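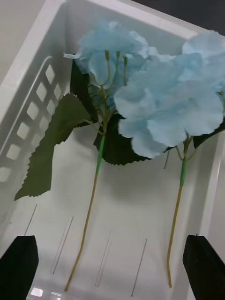 Do we mic the audience for the Kukari taping, or lean on the board feed and add laughs from the other night?

Mic the audience, both sides, and leave the other night's laughs where they are. Borrowed laughter sounds borrowed, and Moataz can spot it from the hallway.

August, notebook, about 4 in the afternoon

OK so this is mostly for me and Othmane, before I forget what we decided. The Valtau is a long skinny room with the bar at the back, and on the first run-through all the laughter came from the bar end (of course it did, that's where the drinks are). On playback it sounded like the comic was killing in the building next door! We moved the left audience mic forward to the second lighting pipe and it got a lot closer to what I remember hearing in the room. The right one is still too near the ice machine. Ask Naciri if they can switch that thing off during sets. They said maybe last time and then it ran through the whole opener.

House holds up to 200 with the side benches in. I want the benches in. Gaps in the seating kill a joke faster than a bad mic does, and the cutaways look sad.

Moataz Benjelloun ran his new set twice for us. The airport bit is long but I wouldn't touch it, the pause before "that's my uncle" got me both times and I knew it was coming. He drops his voice for the wedding story, though, and the compressor grabs the room noise and hauls it right up. I backed the ratio down to 2 to 1 and it breathes better. Might go gentler still. He also taps the stand when he's thinking, so shock mount, please, the good one, it's in the drawer under the patch cables.

Tried the Drernine preset on the host mic because Othmane Mansour swears by it. Too shiny for me. It makes every S sound like a tire going down. He says I had it on the wrong channel and I may well have, so we'll try it again with him standing there.

Clip 522 is the keeper from the second run. The heckle is in it, and Moataz's comeback, and somebody dropping a glass right on the punchline, which I'd love to leave in. Othmane wants it out. We argued about it through most of a sandwich and I think I'm winning.

Still to do: label the audience tracks properly (I called both of them "aud" again, sorry), find a longer cable for the right side, get the host to stop introducing people from behind the speaker. Feedback at the top of the show is no way to meet a crowd.

Doors at seven tomorrow, so line check at five, and I'm bringing my own headphones this time.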